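Ticket 358 — Bow ramp stopping short on the Plitier
Vessel: MV Plitier, Sterelwood crossing
Raised from: engine room, Plitier
Status: open
Opened: 7/16/24

Good morning all, and sorry in advance for the length of this one. I would sooner put everything down while it's fresh than have you chase me for it in bits.

The bow ramp has started stopping short when we lower it at the Sterelwood slip. It comes down nicely as far as the last foot or so, hesitates, and then sits there with the pump still running. If the deckhand lets go of the lever and tries again it usually goes the rest of the way, but on the early sailing it took six tries and we had a milk lorry waiting with its engine running and a good many foot passengers looking at us. The stern ramp is behaving perfectly, bless it.

What we know so far. The fault shows at Sterelwood and hasn't shown at the Preda side, though we do use the bow ramp at both. It is worse at low water, when the ramp has further to go. It was also there once or twice in June, but so briefly that it only got a line in the deck log and I didn't think to open a ticket, for which I apologise.

Checked before writing:

Oil level in the hydraulic tank: fine, on the upper mark.
Filter: changed at the last service, looked at it again anyway, clean.
Hoses on the port side: dry from end to end.
Hoses on the starboard side: slight weep at the elbow behind the fender locker. Nipped up, wiped down, will look again tonight.
Pressure at the pump with the ramp moving: 3000 psi on the gauge, and that is where it has always been.
Hinge pins: greased, both of them. The starboard one took more than I expected.
Lever and linkage in the bow control box: no play that I can feel.

Update, after the midday turnaround

I had a word with the deck crew and we ran the ramp up and down at the lay-by berth with no vehicles aboard. It went down without a murmur every time, which was maddening. Then we shifted over to the slip and it stuck on the first go. So the trouble seems to want the slip, or the tide, or the particular angle we sit at there, and I'm afraid I can't tell you yet which of those it is.

One thing I did notice is that the lower limit switch gets a fair splash at Sterelwood when the wind is in the west. The cover is an old Cuvik one and the gasket has gone hard. I've taken the cover off, dried everything out with a rag, cleaned the contacts and put it back with a smear of grease round the edge. That is only meant to get us through the day — I would like a proper new gasket, please, and a spare if the stores will run to it.

Update, after the last sailing

Four more landings at Sterelwood since I cleaned the switch. Three were good. On the fourth it paused again in the same place, a shorter pause this time, and then carried on down without anybody touching the lever a second time. The starboard elbow is dry.

I don't want to call it cured. If the switch were telling the valve that the ramp was down before it really was, I think we would see just this sort of thing, and a bit of damp in the box would explain why it comes and goes. But it might equally be the valve itself getting sticky, and that valve has been in the boat a good deal longer than I have. The wiring drawing I've got aboard is the old one from before the refit and doesn't show the bow box at all, so if the office has the later sheet, could somebody send it over with the morning post bag?

For now the crew know to keep foot passengers behind the yellow line until the ramp is properly down and the deckhand has given the nod. We've also had the first row of cars park a little further back. It costs us one space, and I know the booking office won't thank me, but it's the height of the season and I would rather be asked about that than about the other thing.

Parts wanted: gasket for the limit switch cover, two if possible. One elbow to match the starboard hose. A new limit switch, if the budget allows.

I'll try again at low water tomorrow and write it up here. 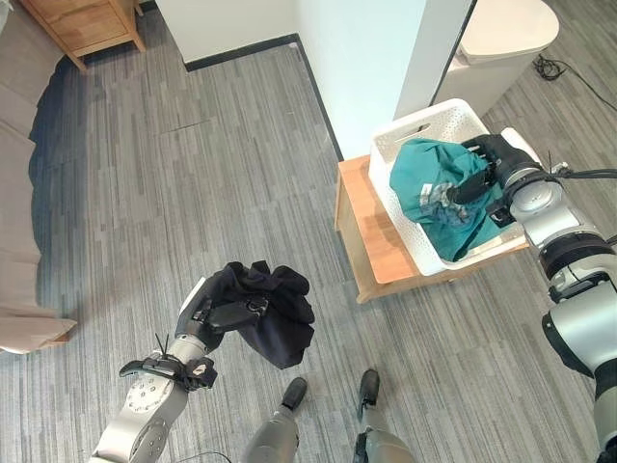 Reply from Preda workshop: Before you order a switch, have a look at the cable gland underneath the box. We had the same stop-and-think on the stern ramp years back, and the water was getting in from below, so a new gasket on top made no difference at all. The later drawing is in our cabinet, sheet 200, and we'll put it in the bag for you along with a couple of glands.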